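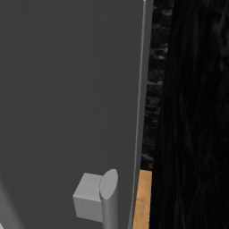
Dark gray panel with a light gray edge strip, in a computer rendering.

I coach an under-14 soccer team in Dilwood, and I have owned more pop-up goals than I care to admit, so when our old pair finally gave out in May I treated us to the Finda training goals from Jekov. We've had them out for 16 practices now and I'm very fond of them!

Setup is quick once you get the knack (the first time, I had a corner pole in backward and couldn't work out why the whole thing leaned like a tired fence). The net clips are easy on cold fingers, and the crossbar takes a good hard shot without folding up. My kids love smacking it, of course, and keep score of that too.

A few grumbles. The ground pegs are too short for our soft field at Valdebenito Park, and I've swapped them for longer ones. The carry bag is a tight squeeze, and the zipper already sticks near one end.

I paid 90 dollars for the pair, down from the regular price, and for a team on our budget that felt very fair. I'd buy them again, though I'd order the longer pegs at the same time.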